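PRESS RELEASE
For immediate release

Clesby sets equipment budget for Murgate table-top robot stations

Clesby has agreed the equipment budget for its table-top robot work at Murgate and will place its first orders in December. The plan covers 14 stations, bought in two stages, and a shared stock of spare parts held on site. Kratochvíl will supply the arms and grippers. Benches and wiring will be handled by Prircombe.

The work at Murgate is on picking up and moving ordinary kitchen things, using toy food and light tableware.
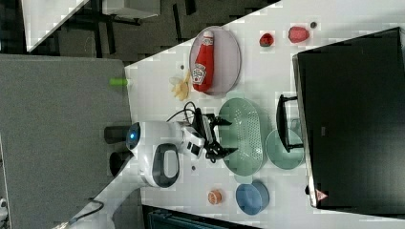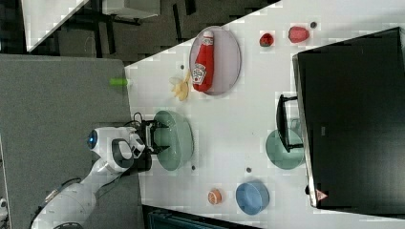
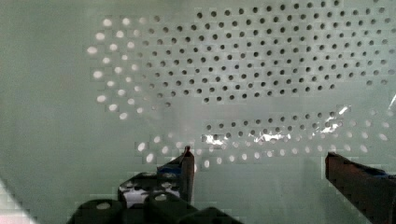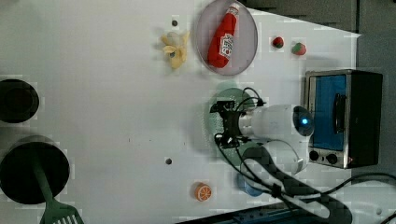

Table-top work with the two-fingered gripper. The third picture is a close view from the gripper's own camera.

Stage one pays for six stations. Stage two pays for the remaining eight and will only be released once the first six have been in daily use for 26 weeks. Clesby had first planned to buy everything in one order. The split costs slightly more in delivery and installation, but it allows changes to the specification before the larger sum is spent.

Each station is budgeted as a complete unit. The price includes the arm, the gripper, a wrist camera, the table, the control computer, cabling, an emergency stop and a set of objects. Earlier estimates listed the arm on its own and left the rest to general funds, which made the yearly figures hard to compare. Under the new plan any quote that leaves out the table or the cabling will be returned to the supplier.

Spares

Spares have their own line in the budget for the first time. The stock at Murgate will hold:

2 complete grippers
11 sets of finger pads
Wrist cameras and camera cables
Power supplies
Replacement table tops, undrilled

Finger pads and cables are expected to be the parts replaced most often and will be bought in bulk. Complete arms will not be kept as spares. Kratochvíl has agreed to lend an arm while one is away for repair, and the terms of that loan form part of the supply contract.

Objects and tableware

The budget for objects is small compared with the rest, but it has been the hardest to plan. Plates, bowls and toy food go missing or are swapped between tables, and a replacement bought later may not match in colour or size. Clesby will buy all the objects for stage one from a single batch and keep a boxed reserve of each type. Items with holes through them, and items with shiny surfaces, will be bought in larger numbers so that the same pieces are available at every table.

Staff may ask for other objects at any time. Requests under the petty cash limit do not need a quote.

Site work at Murgate

Prircombe will fit the benches and run power and network cables before the arms are delivered. The tables will stand far enough apart for a person to walk behind each one while the next is running. Cable routes are to be agreed on site with the people who use the stations - the drawings issued with the tender show the routes for the old room layout and should not be used.

Site work is planned to take 11 weeks. Delivery of the first arms will be booked when the electrical checks have been signed off. If the site work runs late, Kratochvíl will store the equipment for up to four weeks without charge.

Running costs

Running costs are carried separately from the purchase budget and cover electricity, software licences, data storage, servicing and staff training. Storage is the largest of these after staff time. Clesby will review it every quarter and may move older recordings to slower, cheaper discs.

Training for new operators is included in the Kratochvíl contract for stage one. For stage two it will be given by Clesby's own staff, and hours have been set aside for this.

Tenders

Contracts for arms, grippers, benches and wiring have been awarded. Tenders are still open for spare table tops, storage racking and the boxed object sets. Suppliers should give a price for each item and a separate price for delivery to Murgate, and should state how long they expect to keep the same item in stock. Samples of tableware may be sent with the bid - they will not be returned.

Tender papers are available on request from the Clesby purchasing office. Please mark enquiries "Murgate stations".

Ends

Notes to editors

Clesby develops and tests robot handling of household objects. Kratochvíl supplies robot arms and grippers. Prircombe carries out bench fitting and electrical work for laboratories and workshops.

The pictures in this release may be reproduced with credit to Clesby.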